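Section 4 - Setting up the Tindall label printer

Before you start: battery out, cover closed. Needs one roll of labels (Tilby 31 mm or the wide Tevwood stock, nothing thicker) and the gray power lead. Not the black one, that belongs to the charger dock.

1. Put the printer on a flat, level surface. Leave a hand's width at the back for the lead.

2. Press both side tabs and lift the cover. If it sticks, press again - don't pry.

3. Drop the roll in with the labels facing up. Paper feeds from the bottom of the roll.

4. Slide the green guides in until they touch the paper. Touch, not squeeze. Tight guides = crooked print.

5. Pull out two labels past the tear bar and close the cover. Both sides must click.

CAUTION: The print head gets hot in use. Let it cool ten minutes before opening the cover agian.

6. Plug in. Hold the power button until the light goes solid green. Blinking green is fine for the first minute, it's reading the label size.

7. Hold FEED for three seconds. One blank label comes out and stops at the tear bar. If it stops short, see 4.3. 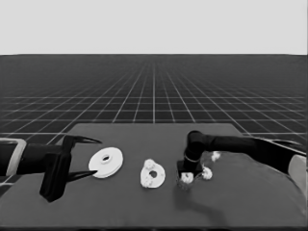 8. Install the Ninano software on your computer before connecting the USB cable. Wrong order and you get a generic driver, no cutter settings. To fix: unplug, remove the driver, restart, start over from here.

9. Open Ninano, pick Add Printer, enter the setup code 3726. Same code for all units. Change it afterward under Settings - Access.

10. Print a test label. Text should be dark and even, edge to edge.

Note: Faint on one side means the cover isn't fully latched. Faint all over, raise Darkness one step at a time. Don't go past 78, it wears the head and the labels curl.

4.3 Calibration

Do this after every change of label type. Printer on, cover closed. Hold FEED and CANCEL together untill it beeps twice, let go. It runs out a few labels and stops by itself. Don't pull on them.

4.4 Cleaning

Every 2,000 labels or when you see white lines down the print. Power off, unplug, wait for the head to cool. Wipe with the cleaning pen, one direction only. Dry for two minutes before loading. No window cleaner, no blades.

Spare rolls - keep them bagged and out of the sun.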